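# Pipe assembly with two arms: notes from the spring term

The student automation group at Vindirport completed the second stage of its pipe assembly project in April. The project, known within the group as Ballance, asks members to program two robot arms to pick up curved pipe pieces and join them above the table, without a fixture. The room is open to members until 9 p.m.

I joined the group in January and was assigned to the grasping routine. Each member receives a budget of 3000 test cycles per term, and each cycle must be entered in the shared log with the grip width and the result. Members are asked to complete their entries before leaving the room.

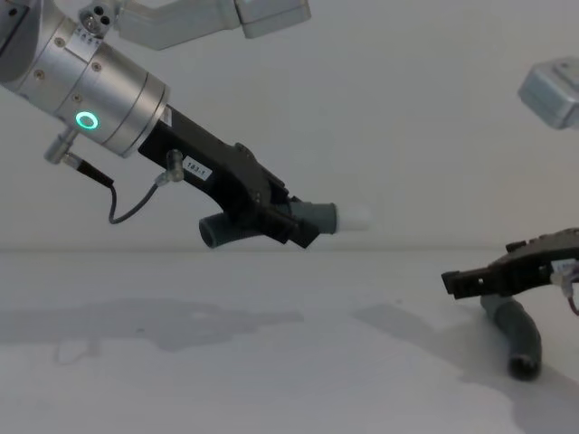

*Student Automation Group, Drasow Hall, Vindirport*

Both arms hold a pipe, and the left one has its piece raised well clear of the tabletop. The grasp point matters a great deal with curved parts. A finger placed too close to the open end allows the piece to turn, and the angle recorded by the program is then no longer correct. Our first version closed on the bend itself. The current version, 43 in the log, closes on the straighter portion.

The Giraldo Cup allows each team 15 minutes at the table, including setup, and 2 attempts at the full assembly. We have therefore begun to practice the starting positions separately. Members who wish to take part in the entry should read the safety sheet and sign up for a practice period at the front desk.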